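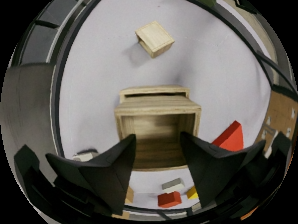 Krasniqi

Unit 2: Training and Testing a Two-Arm Policy in Simulation

These notes cover the second unit of the course. They assume that students have read the introduction to imitation learning and have completed the software setup for the Bistgate simulator on the department machines. Sections marked for the exam are noted in the course outline and are not repeated in this handout.

2.1 The problem

A policy is a rule that takes in what the robot senses and gives back a command for the arms. In imitation learning, the rule is fitted to recorded demonstrations. The method is simple to state and often works well on the situations that appear in the recordings. Difficulty begins when the policy makes a small error and reaches a position that no demonstration contains. The next command is then a guess, the error grows, and the arm drifts away from the task.

The effect was described long before the present methods were in use, and it remains the main reason for testing a policy in simulation before it is run on hardware. In a simulator, the same starting layout can be restored exactly. Two policies can therefore be compared on identical blocks in identical places, which is hard to arrange on a real bench.

2.2 The Cerau task set

The exercises use the Cerau task set, in which blocks and open containers are spread over a tabletop between two arms. Each task names an object and a container, and the policy must place the one in the other. Either arm may be used. The layout is drawn at random for each episode, within limits that keep every object within reach of at least one gripper.

Two kinds of view are provided. The close view looks past the gripper fingers and has a very wide field, so that straight edges near the rim appear as curves. The outside view shows the table and both arms together from a fixed point. The close view gives fine detail near the fingertips but loses sight of anything the fingers cover. The outside view keeps track of where the arms are, although an arm can hide part of the table from it, and small blocks occupy very little of the image.

Students should not straighten the close view before training. The policy learns from the curved image directly, and straightening discards part of the rim.
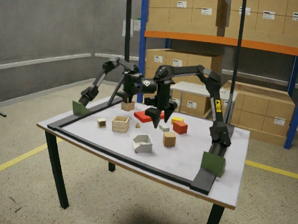
One student asked in February whether the outside view could be dropped altogether, given that a human operator looks mostly at the fingertips, and whether the second view was worth the extra training time. The question is a fair one and is taken up in the next section. In short, the answer depends on whether both arms must move at once.

2.3 Results with one view and with both

The Skivham baseline was trained on 200 demonstrations in each condition and tested on 2,704 episodes. With the close views alone, it completed 70 percent of the single-arm tasks. Adding the outside view changed that result very little. On tasks where both arms worked over the middle of the table, the difference was clear: without the outside view, the arms frequently stopped short of one another or met above the same container.

Two cautions apply. First, the demonstrations were recorded by operators with the outside view on their screens, and their habits may favor it. Second, a completed task is counted only when the object is at rest inside the container at the end of the episode. A block balanced on the rim is a failure under this rule — the count is strict, and some published results use a looser one. 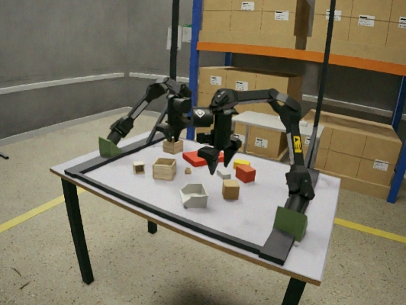
Figure 3. Simulated two-arm cell, outside view.

2.4 Exercise

Train the baseline with the close views only, then with both kinds of view, keeping the random seed fixed. Report the completion rate for single-arm and two-arm tasks separately. Select one failed episode from each condition, replay it, and identify the first command at which the arm left the path seen in the demonstrations. Submit the replay file along with a short written account. Reports that give only the overall rate will be returned for revision.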